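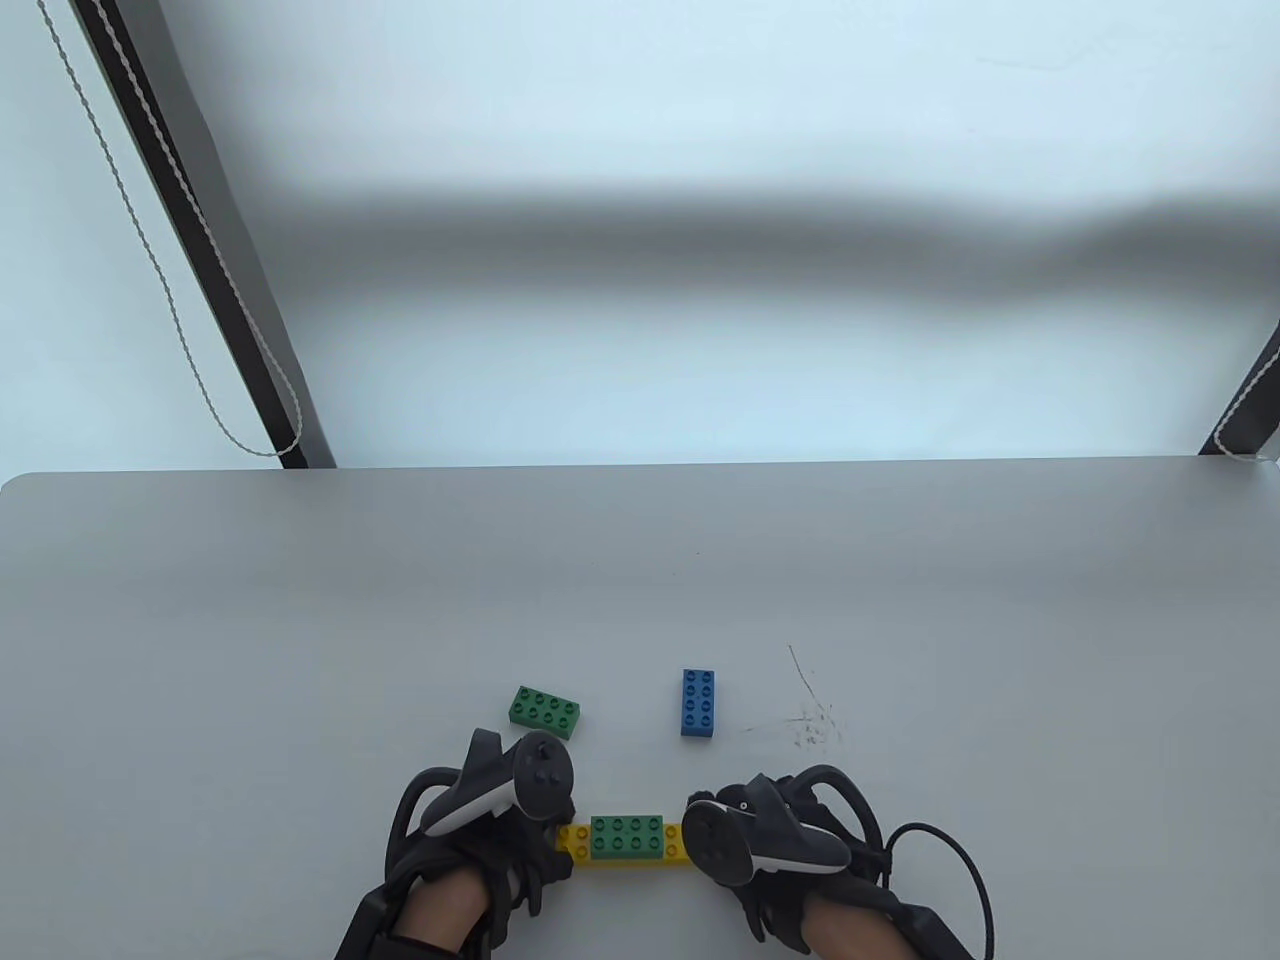
From: Clotilde Bodin
Date: Dec 29, 2024
To: Derkbridge floor list
Subject: Re: what happens to the bench people?

Hello all, and I hope everyone got at least a little rest and a decent meal or two!

I've been meaning to answer this one properly, so forgive me if I go on a bit. Our colleague on the packing side wrote:

> I keep hearing that the Esine line will do the kitting
> by spring and the bench will be "supported" by it. Supported
> how? I have been here 17 years and I have heard that word
> before. Are we training the thing that takes our chairs?
> And who decides what counts as a good session?

It's a fair question and I would rather you asked it here than chewed on it over the holidays. Let me tell you what I know, and where I don't know I'll say so.

The bench team has logged 1,474 sessions, nearly all of them with the plain bricks. I know some of you find the bricks a little silly (my own sister thinks I play all day), but pressing one part squarely onto another is most of what we do on the Masson kits too, and the bricks are a gentler place to learn it. The next 500 sessions will be on real kit parts, starting in February if the trays arrive.

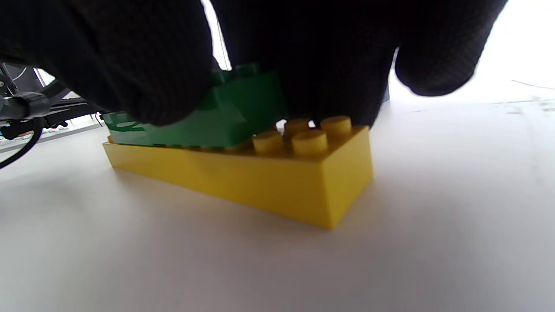 Green onto yellow, the step most of us start with.

Now, the chairs. The plan I was shown keeps every bench job through the changeover and moves three people to Esine as line minders, at the higher grade. What it does not say is what happens after that, and I have asked for it in writing. I haven't got it yet. When I do I'll post the whole thing here, good or bad, and not a summary of it.

As for who decides what a good session is, at the moment it's Brunine's people, going by a score sheet we never see. I don't like that one bit. Those of you at the bench know perfectly well when a part has gone on crooked, and you ought to have a say in it. I've asked that somebody from each shift sit in on the scoring, and they sounded open to it on the phone, for whatever a phone call is worth.

One more thing while I have you. Several people have told me their wrists are tired by the end of a long stretch. Please don't be brave about it! Stop, take everything off, go get a coffee, and put the break on your time sheet as working time. That much has been agreed, and if your lead says otherwise, send them to me.

Write back here or catch me by the lockers, whichever is easier.

Warmly,
Clotilde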